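Extra Time at Erneck

A short story
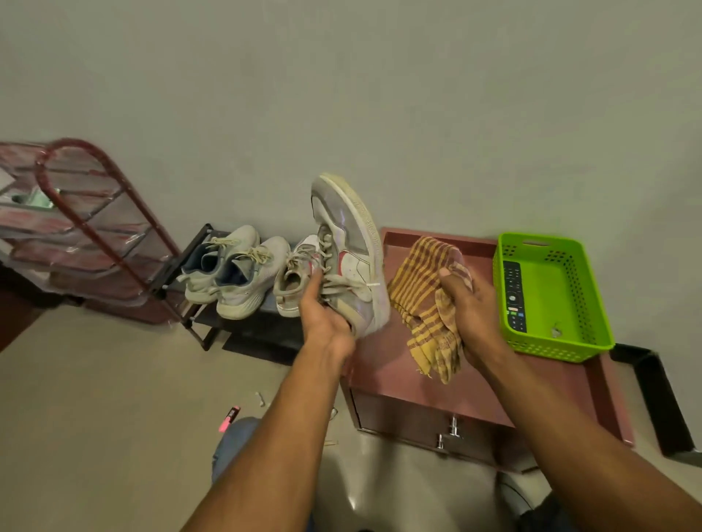
1. The Bus

I got the call at 5, which gave me just enough time to find my boots, lose one, find it again and miss the club bus. So I drove out to Erneck on my own, singing the Brallari song badly, with the heater stuck on full.

I should say I hadn't played in goal since under-twelves. But our keeper had done his shoulder, and the coach reckoned I was tall. That was the whole trial!

2. The Ground

There were 231 people in, and I swear every one of them was an Ultoditz supporter. They had a drum. The bloke on the drum had a good look at my gloves and gave me a slow roll, like I was off to the gallows.

We were a goal up inside two minutes (no idea how, I was doing up my collar) and then spent the rest of the night camped in our own box. They got their equaliser off my knee.

3. The Kick

Penalty, last minute of extra time. Their captain put the ball down, then moved it, then moved it back. I dived left. The ball went left too, which surprised us both, and I felt it smack my wrist and heard the drum stop.

I lay there in the mud with my mouth full of grass, waiting for somebody to tell me the score.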